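Hudance Radio: participants wanted

Posted 9/23/12

Hudance is a weekly radio show and podcast about why people do what they do. New season in the works, and we need voices. Yours maybe.
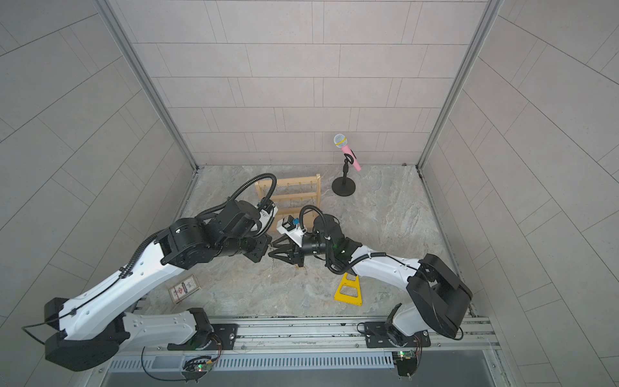
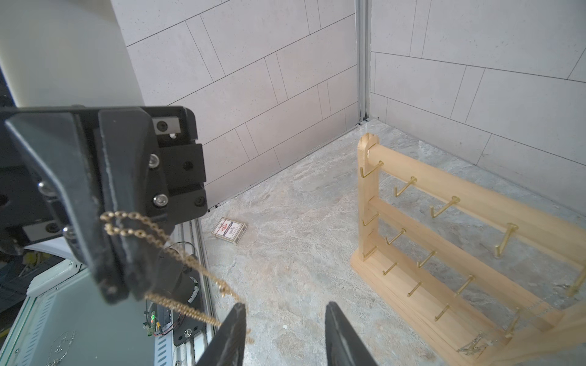
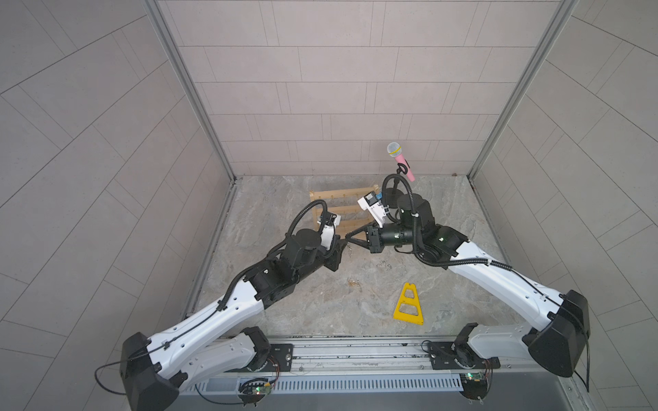 The episode is about leaving a group. A church, a gang, a sales outfit, a political crowd, a very strict running club, whatever. You were all in, then you weren't. We want to hear how you got talked into it and what it was like the week you walked.

Who we're looking for:
- 18 or over
- in the group at least 4 years
- out of it now
- OK with being recorded (first name only is fine, no name is fine too, tell us up front)

You don't need a dramatic story. Some of our best tape last season was a woman from Villanueva talking about quitting a choir.

What happens: short phone call first, 15 minutes. If it's a fit, you come to the Gukside studio for one long interview. Can't get to Gukside? We have a room in Gulham two evenings a month, ask for the dates. Parking at Gulham is behind the building, not in front, they do tow.

We'll pay bus or gas plus a flat fee, same for everbody. Fee is paid whether or not we use the tape. There are 9 slots and we'd like a mix of ages, so far it's mostly people in their twenties. Older folks please write in!

After the interview you can ask us to take out anything you're not happy with, up until we lock the show. After that we can't. Please read the consent form before you come, it's two pages, large print on request.

We also sent a survey to listeners over the summer and got 2,484 answers back. If you filled that out you still need to write in seperately for this one, the survey had no names on it.

To apply: a few lines by email or a voicemail on the listener line. What the group was, when you left, best time to call. No essays. Calls start end of September, slots go as they fill.

Not looking for: experts, authors with a book coming out, anyone currently in a court case about the group. Sorry. Maybe another episode.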